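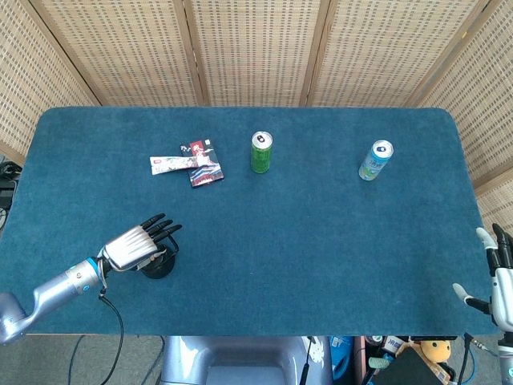
Issue 18, page 3

**The Tranon folding stool, after a summer of sitting on it**

Tranon says its folding stool opens in one motion. I suppose that's true if you count swearing as part of the motion. The legs are held by a plastic collar that you twist and then push, or push and then twist, depending on which side of the instruction sheet you believe. By August I could do it in the dark, which I mention because I had to.

Once it's up, I like it. The seat is wide enough for an adult who has had lunch, and it doesn't pinch the backs of your legs the way the old Bassi did. I took mine to ballgames, a wedding and a very long school concert. Cold drinks and a bag of something salty go on the ground next to you, as there is no cup holder. Tranon sells one separately. Of course it does.

Dinesh Pai, who is taller than me by a head, found it too low and got up from it like a camel. He has gone back to his Vuliren, a proper chair with arms that weighs as much as a small dog. Tiziana Tedesco borrowed mine for a weekend at the lake and I had to ask for it back twice.

The carry bag is the weak part. The zipper went in the third week and the strap is sewn on at a spot where it can only twist. I now use a pillowcase – less stylish, but it closes.

The box claims a limit of 200 pounds, and I'd take that seriously. The fabric has started to sag a little in the middle. So have I.

Buy it for short outings. For anything with speeches, bring the heavy one.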